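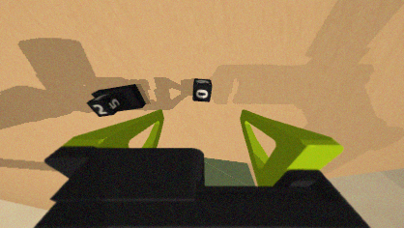
Out and about: Visits

We went to the open day at the Marras paper mill in Groltano on Fri 15 September. The gates opened at nine and there was already a queue for the car park, so we left the car by the river and walked up.

Pierina Carbone took our group round. The mill makes card and envelope paper, mostly from old cartons, and she started us at the pulping tank. It is very loud and you get ear plugs at the door. After that came the long drying hall, where the rolls come off at 900 kilos each. Mirko Amato let the children feel the paper at different weights.
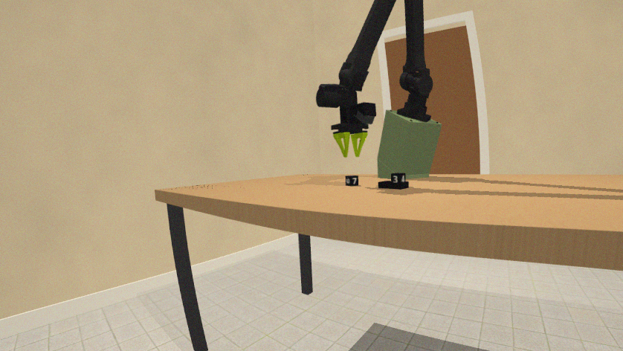
Table and green pedestal, with pale tiles on the floor.

Lunch was soup and bread in the canteen, paid for in cash only. The afternoon talk on the river water was too long for the younger ones, but Rebecca Caruso answered questions well afterwards. More than 2000 people came last year, according to the leaflet. The shop sells offcuts by the bag. We bought two, and the bus back to the station leaves from the lower gate.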